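Speaker notes - Soft Stuff Is Hard: a two-gripper build at home
Noguchi makers' night, Sep 29, 2018

Start with the jacket. Hold it up, crumple it, drop it on the table. Ask who in the room would trust a machine to fold it. Wait for the laugh, then go.

Say what the build is: a pair of hand-held grippers you work with your own two hands, so a robot arm can learn the motions later. The bedroom is the test lab. The bed is the best workbench I have ever had, and I mean that!

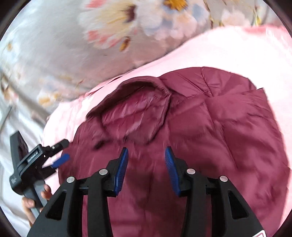
Puffy fabric was Shakuntala Joshi's idea. I had been practicing on wooden blocks and felt pretty good about myself. She handed me a quilted jacket and my good feeling lasted one evening. The filling pushes back, the shell slides, and the part you want is always under the part you don't.

Talk about the linkage here. Four pivot pins. Two fingers that open and close together. Go slow, people like this part. Pass around the spare finger from the Brunar box (get it back before the break!).

Then the pads. Smooth ones first, and they were hopeless on nylon - the cloth squirted out like a bar of soap. Ribs made all the difference for me. Mention that Roscoe Mbeki still thinks softer pads would beat ribs, and he may be right, we have a bet on it that runs until November. 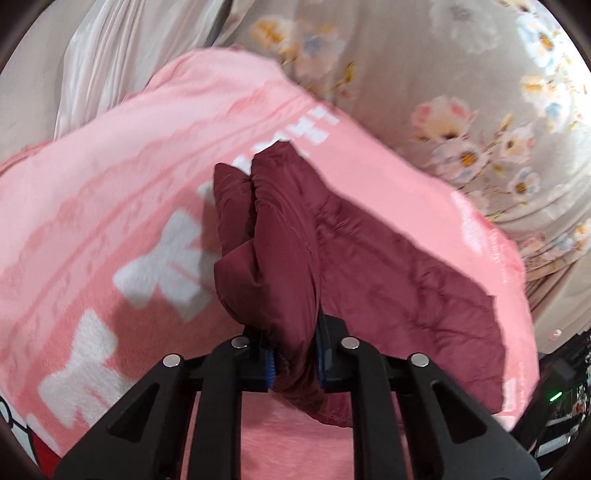 Blue ribbed pads closed on a fold of the maroon quilting.

Next, how to pinch. Come in from above, fingers wide, and go for a ridge. Don't chase a flat panel. If there is no ridge, make one with the other hand. I love this bit, so watch the clock - 2 minutes, no more.

Numbers slide: 3581 grabs logged, 230 of them thrown out in cleanup. Tell the story of the Briver cable if there's time. Skip it if there isn't.
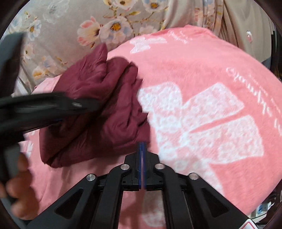 Using both hands is where it gets really fun. One side holds, the other side moves, and after a while you stop thinking about which is which. My wrists complained for the first week, so I now take breaks and keep the sessions short.

Still on the list: a lighter handle, a better way to strap the cable, and towels. I can't wait to try towels.

Questions. Roscoe has the parts list.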